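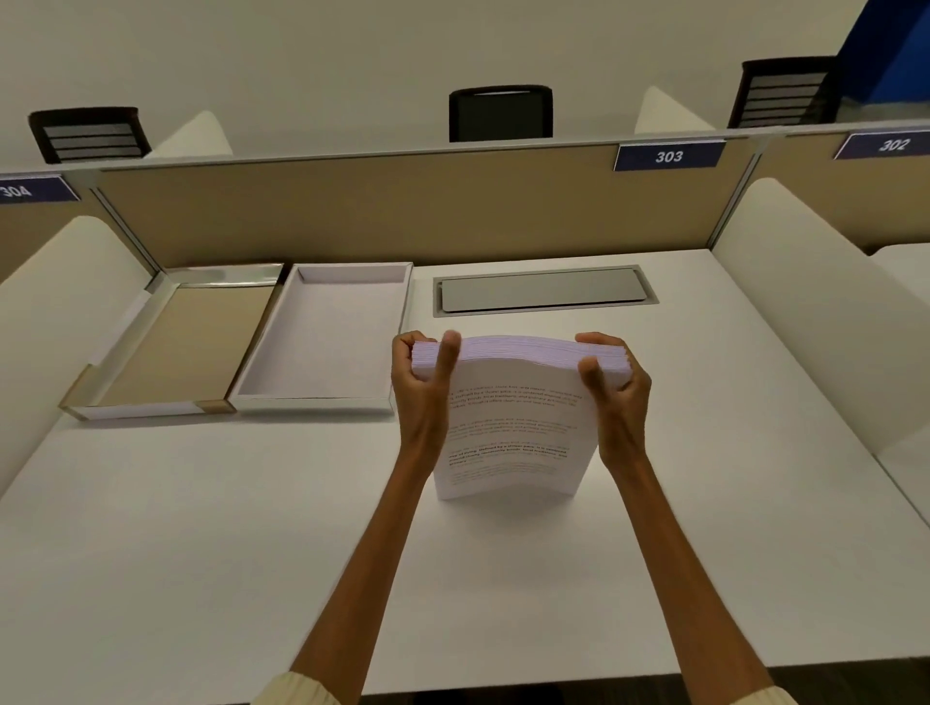

Print this article
E-mail this article

The summer baseball league that serves Plonham, Verar and the four towns between them should end its practice of settling tied games with a runner placed on second base. The rule was adopted two seasons ago as a trial, and the board will decide in February whether to make it permanent. Members have been sent a great deal to read on the question. Anyone who has squared up a thick stack of white paper between two hands, thumbs against the front page, knows the sort of packet that comes before a vote of this kind. Its length should not be mistaken for agreement among the clubs.

The case for the rule is a practical one. Fields at Plonham must be cleared by 10 p.m., and the lights at Verar are paid for by the hour. Pitching staffs in an amateur league are thin, and a 14-inning game on one night can leave a club without a rested arm for the next two. Vandana Mishra, who schedules umpires for the league, has argued that crews are easier to find when they can expect to be home at a reasonable hour. These are fair concerns, and this page does not dismiss them.

The cost, however, falls on the game itself. A pitcher who has retired every batter he faced in the ninth begins the tenth with a runner in scoring position whom he did not put there. A ground ball to the right side and a fly ball to medium depth will bring that runner home, and a club may lose without allowing a hit. The home side, batting last, knows exactly how many runs it needs and can decide whether to bunt. The visitors must guess.

Last season's final between Plarkley and Qureshi showed the difficulty plainly. A crowd of 1,018 watched nine innings of excellent baseball, with the score level at 2-2 and both starting pitchers still in the game after seven. The tenth lasted three batters in the bottom half -- a sacrifice bunt, an intentional walk and a fly ball to left. Plarkley were worthy champions over the full season. Their supporters deserved a better ending, as did Qureshi's.

There are other ways to protect arms and keep to a curfew. Regular-season games could be declared tied after 11 innings, with each club credited half a win in the standings. A club that finished with as many wins as losses would still stand at .500, and the table would be no harder to read than it is now. Playoff games could be played to a finish, and suspended and resumed the next evening if the lights must go out.

Ho-yin Kuo, who manages Verar, has proposed a middle course in which the placed runner would not appear until the 12th inning. That would be an improvement on the present rule, and the board should adopt it if it will not go further. It would at least give both clubs two innings to win by ordinary means.

The league draws its strength from people who buy a ticket at the gate and stay until the last out. A regular-season game at Plonham in July drew 929 of them. The board should ask for their views before it votes, and it should publish the position of each club alongside the result.

Print this article
E-mail this article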